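4.2 The extension lead as shared property 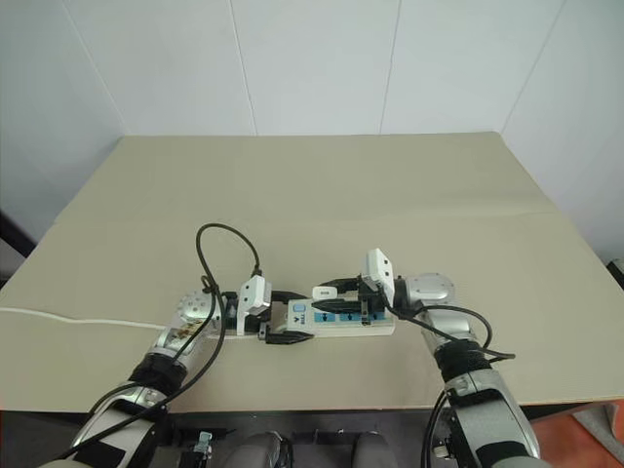 Figure 3. Power strip and plug on a table top.

Of all the objects our households claimed to own in common, the extension lead came closest to causing a breach of the peace. Kettles were shared without complaint, and so was a tin opener that three people privately believed to be theirs. The lead was different, perhaps because it presents itself as a set of separate berths and so invites people to take one and stay. The strip in Figure 3 is of the usual type: a long white body, a light blue switch button near the left end, and then the sockets in a single row, each on its own blue panel. A plug is being held just over the row. Much of what follows concerns that moment, when the plug has arrived and the socket has still to be chosen, and which in our diaries took up far more ink than any electrical matter deserves.

We asked the members of 4 households to keep a written record, through August, of every occasion on which they plugged something in, pulled something out, or wished to do either and were prevented. The diaries came to 3,000 entries. Morin (the second author) read all of them and has asked that this be recorded. Entries were sorted by socket position, numbered outwards from the switch, and by what we have called tenancy, meaning the length of time a plug stayed put before a person other than its owner removed it.

Position mattered a good deal. The socket nearest the switch was treated in every household as a public convenience, used for phones, a hairdryer and once a foot spa, and vacated within the hour. The far end was where plugs went to retire. A lamp belonging to a former tenant of the Skornard Street house held the last socket for the whole of the study, though the bulb had gone before we began and the former tenant had moved to another county. When Urbonaitė asked at interview why the lamp had not been unplugged, she was told that it was "sort of Francine's", after which the conversation turned to bins.

The middle of the row was contested. Adapters of the broad, squat kind sit across their neighbours, and their owners proved able to describe this as a property of the adapter. One diarist wrote of her laptop charger that it "needs the two", in the tone one might use of a tall relative on an aeroplane. Her housemate's entry for the same evening reads, in full, "needs the two, does it". We coded such exchanges as negotiation, following the scheme in Section 3, though Dhillon argued at the time for a separate category and may have been right.

The switch was hardly ever discussed and hardly ever used. Participants with a strip like the one in the figure knew that there was a button and could say what colour it was, but regarded pressing it as a slightly hostile act, like turning off the lights while people are still at a party. Only 2 households had any rule about it. In one, the last person to bed was to switch the strip off. The rule was observed on the night it was made. In the other, the rule was that the button must never be touched, and it dated from an incident with a freezer which all members remembered and no two remembered in the same way.

Labelling was tried at the Melnyk Road flat, where Tyson Hawthorne, the only participant to give permission for his name to be used, fixed strips of masking tape to each plug with the name of the appliance and its owner. For nine days this worked tolerably well. The tape was then borrowed for a parcel, a second roll was bought in a different width, and the new labels covered the old ones without agreeing with them. By the end of the month the plug marked "TOASTER (T)" belonged to a fan.

It would be easy to recommend a longer strip. The Joster house had done just that the previous winter, adding a second lead for the living room, and its diaries show the same disputes at the same rate, spread over more carpet. Tenancy at the far end grew longer still. We return to this in Section 5, where the shelf in the fridge door shows a similar pattern, complicated by mustard.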